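Module 4: Small Satellites and Their Orbits
Handout for the second lecture, prepared by Rostam Rashti

Last time we looked at how a satellite reaches orbit. Today we speak about what happens in the first weeks after separation from the launcher, and why the choice of the orbit decides so much of the design.

1. Sun-synchronous orbit

Most Earth observation satellites fly in an orbit which passes close to the poles. The plane of the orbit turns slowly during the year, so the satellite crosses the equator always at the same local time. The shadows on the ground then have similar length from one pass to the next, and this makes it easier to compare two photographs of the same field or coast.

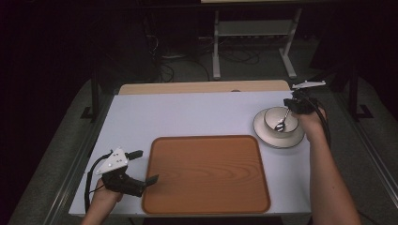 For our exercises we take a circular orbit at a height of 600 km. Please note that the height is measured from the surface and not from the centre of the Earth - every year several students forget to add the radius, and the period they obtain is much too short.

2. First contact

After separation the satellite normally tumbles a little. The on-board computer must stop this rotation, open the solar panels and wait for a ground station. In our course mission, Jullance, the first station is Ondell, and the pass lasts only a few minutes. If the contact is missed, the batteries must hold until the next one.

Homework: calculate how many orbits are completed in three days, and write down which values you used.

3. Mass budget

The Jullance satellite has a launch mass of 333 kg. Of this, 17 kg is fuel. Catarina Seixas will show in the seminar how the fuel is divided between orbit corrections and the final lowering of the orbit. Bring your table from exercise 3, also if it is not complete.
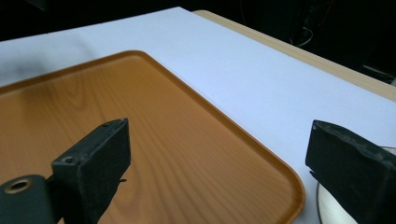 Tray with wood-grain pattern and raised rim.

4. Reading

Chapter on attitude control in the course reader, without the part on star trackers. The notes of Eirini Tsakiris on thermal design are useful too, but they will not be asked in the test.

Questions about the homework go to Tahmineh Pakzad before the next lecture.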